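Chapter 4
Picking Things Up

By the end of this chapter your team should be able to
move one object from one place to another
keep a log that somebody else can read
say why a grasp failed without blaming the battery

Every robotics club has a founding disagreement. At Palville it was over the name of the team, which took up most of February and produced "Urnix," a word that means nothing and was the only one no member hated. The second disagreement was over what the robot should do. The proposals included chess, laundry and a fairly detailed plan for pancakes. The team settled on fruit.

Fruit sounds like a step down. Try it before you say so. A wooden block has flat sides, and two fingers closing on it will forgive a good deal of bad aim. An orange is round, slippery in places and a slightly different size from its neighbor. Close too far above the middle and it squirts down and away. Close too far below and it pops up, to the delight of anyone watching. Plums behave the same way, with the added risk of jam.
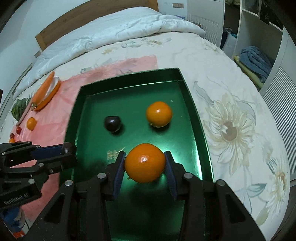 The Urnix team began with the gripper in the hand, with no arm attached at all. You should do the same. Your own wrist already knows how to approach an orange, and for the first week the job is to find out what it knows and write it down. The team's goal was 300 logged grasps. They reached 180 before the first serious argument about what counted as a grasp, and the log had to be started over with a definition at the top.

We will use their second definition, known as the Björklund rule after the street where the argument ended: the object leaves the surface, stays up while you say the word "Willero" at normal speed, and goes back down undamaged. Any word of three syllables will do.

Before you begin
Read Section 4.1 on finger pads and friction. Agree on who holds the gripper and who holds the pencil, and swap every Wednesday. Wash the fruit if you plan to eat it later, and assume that someone will.

4.1 Why Things Slip

Set an orange on a table and pinch it gently between two rulers.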